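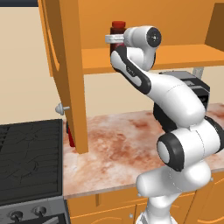
Kitchen cell in simulation: gripper closed on the bottle at the upper cabinet shelf.

From: Adhiambo Nyamweya
To: Nillton cell users list
Date: November 7, 2023
Subject: Re: Wrist offset in the kitchen cell

Dear colleagues,

Thank you to Felista Ndung'u for the report quoted at the foot of this message. The set-up of the simulated kitchen cell has been reviewed with Kanini Kimaro, and the following changes apply from today.

The tool offset for the gripper was last entered in April, when the finger model was replaced. The entry was made for the old fingers and is 10 mm short. The corrected value has been saved in the shared Nillton settings. Users who keep a local copy should delete it and load the shared file again.

The grasp point for the bottle remains just below the red cap. Please do not move it down the body to make up for the old offset, as several users appear to have done. Any such edits should be reversed before the next run.

The approach to the shelf must be planned with the cabinet door in its open position. The collision shape for the door was missing from the Noda scene file and has been put back. Planning will take slightly longer as a result.

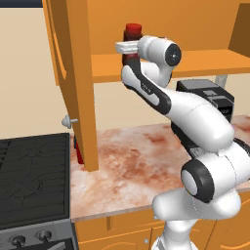 Does the new offset have to be entered again after each restart?
The value is read from the settings file at start-up, so nothing needs to be typed in by hand once the shared file is in place.

Faith Kombo will look after the settings file from now on. Requests for changes should be sent to her in writing, with the run number and the joint limits in use.

Yours sincerely,
Adhiambo Nyamweya
Cell Support, Mikon

Felista Ndung'u wrote:
> Dear all,
>
> I have completed 443 runs of the cabinet task on the
> current settings. In 102 of them the fingers closed
> too far forward and the planner reported contact
> between the fingers and the bottle before the grasp
> was due.
>
> The fault appears at every arm speed I have tried. I
> have checked the base position against the drawing
> and found no difference. Could someone confirm which
> tool offset is correct, and whether the door should be
> included in the collision check?
>
> Kind regards,
> Felista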